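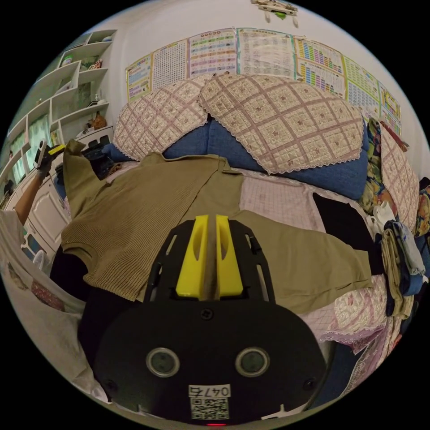
Ribbed long-sleeve laid out flat on the bed, collar toward the pillows.

Buvstead Fabric Shaver, six months in

I bought the Buvstead in November after my third knit of the season started to look tired. I had been using a disposable razor and a strip of packing tape, as my mother did, and I had put a small hole in the elbow of a gray pullover that way. The Buvstead cost $33 with one spare blade in the box. I have used it most weekends since then, on clothes, two blankets and one sofa cushion.

It is a rechargeable shaver with a round metal screen at the top and a clear lint cup that twists off the side. There is a dial for the height of the screen, with three settings. The manual is one folded sheet and the type is too small. What it leaves out is that the cup has to click twice. One click feels closed, but the motor won't start, and I spent my first evening with it thinking I had a dead unit.

Battery

The box says 80 minutes. I timed it once from a full charge, running it on and off on a wool blanket, and got about 42. That is still more than I need in one go. A full charge from empty takes most of an evening. The charging light goes from orange to green, but the two colors are close enough that I usually just leave it plugged in until bedtime.

How it cuts

On plain flat knits it is very good. The pills come off in one or two passes and the surface looks even afterward. I use the middle setting for almost everything. The lowest setting cuts closer, and I would only use it on blankets or upholstery.

Ribbed knits take more care. The screen rides on top of the ribs and misses whatever is down in the grooves. Going across the ribs is worse, as the edge catches. What works for me is to lay the piece flat on a firm bed, smooth it out with both hands, and go along the ribs in short strokes with very little pressure. Underarms and the inside of the cuffs need a second pass. Don't do this on your lap, and don't do it with the garment on a hanger.

It did nothing useful on fleece. On a mohair scarf it took off more than I wanted before I noticed, and I stopped there. Keep it away from buttons, loose threads and anything embroidered.

Compared with others

My sister-in-law Annelies has the Meireles, which costs nearly twice as much. We swapped for a week. Hers is quieter and the cup holds more, and it has a lock on the switch so it won't turn on in a bag. The finish on a wool cardigan looked the same to me. I also owned a Hakgate, the small one that runs on two AA batteries, and it slowed down so badly on thick sweaters that I gave it away.

Cleaning and blades

The cup is too small. On the big blanket I emptied it 27 times, which I know only because I started making marks on an envelope out of annoyance. Lint also packs in under the blade, and the brush they give you is too soft to get it out. An old toothbrush does it. Replacement blades come in pairs and were out of stock for a while in winter -- if you buy this, order a pair at the same time. I changed mine after five months, when it began to tug.

Noise is about what you'd expect from an electric razor. The dog leaves the room.

Good: price, even cut on flat knits, real battery life long enough for a pile of sweaters.

Bad: small cup, weak brush, battery claim well off, slow work on ribbing.

Four stars out of five. I would buy it again at $33 but would not pay Meireles money for it.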